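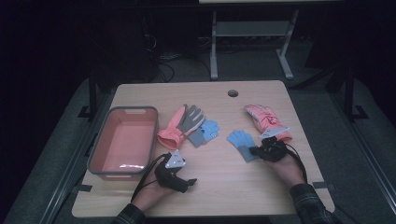 Guantes y una cesta rosa sobre la mesa.

El correo llegó en octubre, a las siete menos cuarto de la tarde, con el asunto «Mejoras en su espacio personal». Quien haya trabajado en una universidad sabe que la palabra «mejoras» conviene leerla sentado. La nuestra consistía en que la carpeta de red de toda la vida pasaba a llamarse Furura, se mudaba a otros servidores y adelgazaba por el camino: de espacio sin límite declarado a 50 GB por cabeza.

Asnakech Berhe dirige el servicio informático y me recibe con la calma de quien ha contestado ya a todo el claustro. Durante la primera semana entraron 1.068 consultas. Las tiene clasificadas. La categoría más nutrida se titula «No encuentro nada» y la segunda, «Antes tampoco, pero ahora me importa».

– La gente cree que guarda documentos – me explica –. Guarda versiones.

Me enseña, con permiso del interesado y el nombre tapado, una carpeta con 331 copias de la misma tesis. Hay una «definitiva», una «definitiva buena», una «definitiva buena corregida» y otra llamada «no tocar», que es la última modificada. El autor se doctoró hace años. Preguntado por cuál de ellas deseaba conservar, pidió tiempo para pensarlo.

La mudanza se encargó a Ridovine, una empresa que factura por buzón trasladado y que envió un manual de bienvenida en el que se nos llama «viajeros». El programa de copias anterior, Oris, sigue encendido en un sótano hasta que alguien firme su jubilación. Faltan dos firmas, y una es de un departamento que se fusionó con otro en verano.

Los estudiantes se lo han tomado mejor. Casi todos ignoraban que tenían una carpeta, y se enteraron de su existencia al leer que iba a encoger. En Filología, en cambio, se habla del profesor Vaněk con cierta reverencia: ocupa más que toda la biblioteca de audio, a base de escanear fichas a la máxima resolución, por las dos caras, también las que tienen el dorso en blanco.

Yo mismo dediqué una tarde a hacer limpieza. Borré 3.000 fotos de pizarras, unas actas que nunca leí y un archivo llamado «importante2» que no se abría con nada. El «importante» a secas no apareció. Gané un giga escaso y me quedé con la duda, de modo que escribí al servicio para preguntar si podían recuperármelo todo.

Berhe me contestó esa misma noche. Hay un formulario y un plazo de dos semanas. El formulario está en la carpeta antigua.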